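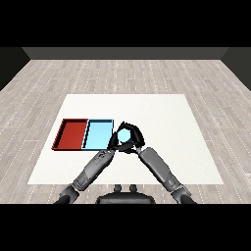

Getting the Bander cell ready for the sorting job

If you've wondered why the big screen in the Omport workshop has shown the same two trays since April, it's because we've been setting up the simulated half of our two-armed cell, and it has taken a good deal more patience than any of us guessed!

The job sounds simple. There's a red tray, a light-blue tray beside it and a small light-blue piece out on the white table, and the two black hands have to take hold of it together. Cristóbal Toledo began with the table height (3 tries, the last one a keeper) and then moved on to the wrists, which were each a little off from the numbers we'd carried over from the old Wevska setup. He wrote the new ones on the card taped inside the cabinet door, so please read the card before you load anything.

After that came the fingers. We close them slowly, 15 steps to a grip, and look for any place where one hand pushes into the other or into the tray. The near corner of the blue tray is the tight spot, as the left hand works right up against it, and if you shift the trays even a little you'll want to run the whole check again. I know, I know, it's dull, but put some music on. The saved setup is number 264 in the Fawzy folder.

Next up is the real cell. We'll start by cleaning the wrist joints and going over the cables, and we could use an extra pair of hands for that, any afternoon after 5. Bring a flashlight if you have one, the workshop's keep wandering off.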